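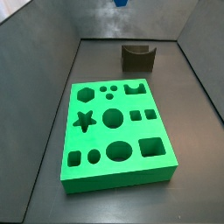 Imelda Lumanlan wrote in to say that a foam shape tray is a wooden shape sorter at twice the price, and that her grandson lost interest in both by teatime. She may be right about the grandson. The rest of this page is for people who are still thinking of buying one, or who have one and are wondering what they paid for.

Shape trays and foam insert blocks: your questions
Istside Toy and Puzzle Library. Page last revised 27/08/2018 by Leonie Gerlach.

What is a foam shape tray supposed to be for?
You get a thick slab of foam with hollows cut in the top, and loose pieces that match the hollows. You put the pieces in and take them out again. The makers talk about spatial reasoning, fine motor control and school readiness. I have read the leaflets from Haddad and from Kakard and neither says how any of this was measured. Children like putting things in holes, and so do a good many adults. That seems enough of a reason to own one, and I would leave the school readiness on the leaflet.

Is foam better than wood?
It's quieter, I'll give it that. A dropped foam tray doesn't wake a baby. It also grips the pieces a little, so a tray that gets nudged doesn't shed everything on the floor. Against that, foam marks. Fingernails go into it, and so do teeth. A wooden board that has been chewed can be sanded down, and a chewed foam one goes in the bin. Our own wooden boards are much older than our foam ones and look better.

The box says the cut-outs stay crisp for 1000 uses. Do they?
I doubt it, and I'd like to know what counts as a use. Fadi Issa kept a tally for us one November on a Kakard tray and gave up long before he got there. By then the points of the star had gone soft and the circles were as good as new. Circles always last, as there is no corner for anyone to force. If a shop will let you handle the display tray, run a finger round the star and the square and ignore everything else.

Why do the same shapes turn up on every tray?
Because they are easy to recognise and easy to cut, I suspect. Circles, squares, a star, a hexagon, something like an arch or a bridge. Some trays repeat a shape in more than one size and call that a difficulty level. It does slow people down, to be fair, and small circles slow them down most.
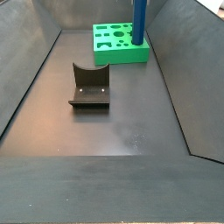 Long pieces are a different matter from flat ones, and they get far too little space in the instructions. A flat piece dropped slightly crooked can be pressed home with a thumb. A tall one leans, binds against the side of the hole and then gets shoved, and that is how foam tears. With the blue peg at the corner of the green block you can see only a thin dark rim of the opening round its base, so whoever is doing it has very little to steer by once the peg is over the hole. Turn it until the flats line up first, then lower it. Pirmin Camenzind teaches people to look at the peg's end before lifting it, and I have come round to that, having thought it fussy.

Is a tight fit a sign of quality?
Sellers say so. A hole can be tight because it was cut well, or because it was cut small. Try the piece every way round it ought to go. A hexagonal peg should enter the hole on any of its flats, and if it only goes in one way then something is out of true. We sent back a tray from Atstead for that. They told us it would loosen with use, which I took as an admission.

How deep should the holes be?
Deep enough that a piece stands without being held. For tall pegs I would refuse anything under 8 mm, and I'd want a good deal more if the peg is heavy. Shallow holes under a thick slab are common, and I can't see what the extra foam is for beyond making the tray look substantial on a shelf.

Do I need a separate stand or holder for the long pieces?
It depends how much you mind them rolling about. A hexagonal bar will sit still on a table, more or less. A round one won't. The holders sold as extras are useful and badly overpriced, and a folded tea towel does much the same job. If you do buy one, check that its base lies flat and that any screws are done up. 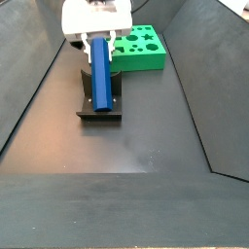

Can I wash the foam?
Wipe it with a damp cloth and a drop of washing-up liquid, then leave it upside down on a rack overnight. Don't soak it. Water sits in the bottom of the holes and the smell is hard to get out. The dishwasher is a bad idea whatever the label claims.

A piece has got stuck. How do I get it out?
Turn it gently as you pull, if it's round. Anything with corners has to come straight up, and twisting it will ruin the hole. Fouad Mahasneh suggests squeezing the slab from both sides so that the hole opens a fraction. It worked on one of our trays and did nothing for another, so make of that what you will.

Does bright foam fade?
Ours did when it lived on a windowsill. The manufacturer's page says "colourfast", and the small print underneath says "indoors". A windowsill is indoors. Keep it in a cupboard.

What should I expect to pay?
The last set we bought was £39 with all its pieces. That is too much for foam. Second-hand sets are far cheaper, but ask for a photo with every hole filled, as one missing piece is very common and spares are hardly ever sold singly.

Can I borrow one before I decide?
We lend each set for 2 weeks. Please count the pieces before you leave the desk and again before you bring it back. If the star is in a bad way, we know about the star.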